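Bin Picking Software – Working Group Minutes
November, Utthorpe lab, second floor
Started 10:05

Present: Savita Dhillon (chair), Santeri Oksanen, Aslı Gezer, Melquiades Cárdenas
By phone: Lambros Vlachopoulos, from Ostham
Minutes: Melquiades

1. Last month's actions
All closed except the logging cleanup, which Santeri carries over. He has the new log format working on his own machine and wants one more week before he merges it.

2. Planner
Santeri showed the new approach planner, and there was real excitement in the room over this one. Median planning time on the recorded set is down from 400 ms to 300 ms, with no change to the collision margins. Most of the gain comes from keeping the bin walls as fixed geometry and only rebuilding the part of the map where the items lie. Lambros asked what happens if someone bumps the bin between picks. Santeri said the wall check at the start of each cycle catches it and forces a full rebuild. Lambros would like to see that in a test before he believes it – fair enough, see actions.

3. Segmentation
Aslı ran the Trusura build against the hard set, the one with overlapping items. Out of 27 layouts, 19 now come back with every item outlined correctly. She was very happy with this and so were we. The misses fall into two groups: clear plastic, where the depth image has holes, and dark items against each other. She wants to try filling the depth holes from the color outline before the grasp step sees them. Savita asked that the filled pixels be flagged, so the planner knows which ones are guesses. Agreed.

4. Live picking
The group went over to the cell to look at a mixed bin with the Trusura build loaded.
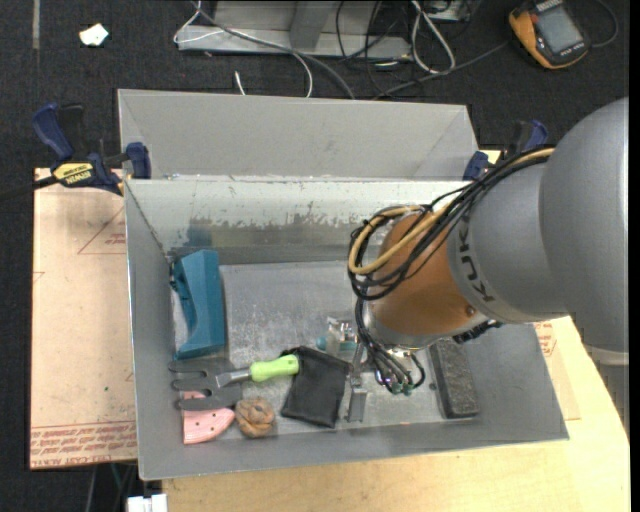 Lambros asked how the grasp ranker treats soft items such as the black pouch, where the best point on paper is often just a fold in the cloth. Aslı said the score looks only at local shape for now. Melquiades suggested a penalty for grasps near a wrinkled edge, and Savita liked that as a cheap first try. There was a long and lively side talk about whether the hand fork should be gripped by the handle or the neck. Left open!

5. Hayashi branch
To be merged after the log format, so we only fix the replay tool once.

Actions
Santeri – bumped-bin test, log format merge
Aslı – depth filling with flags
Melquiades – edge penalty in the ranker
Savita – book the cell for the replay runs

Closed 11:20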